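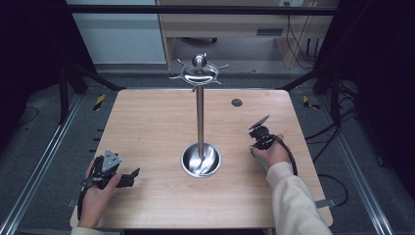

ekport_lab
Mug tree task, Nomell club entry. 11 of 20 trials fail at the hook. Gripper closes 23 ms late. Raise the rate?

gautam4
No. Polished steel throws off depth. Mask the highlights first.

rirnard
Disagree. Depth noise won't cause a fixed delay. Check timestamps on both grippers.

gautam4
Fixed according to what log?

ekport_lab
Left only. Will post the right one after the April build.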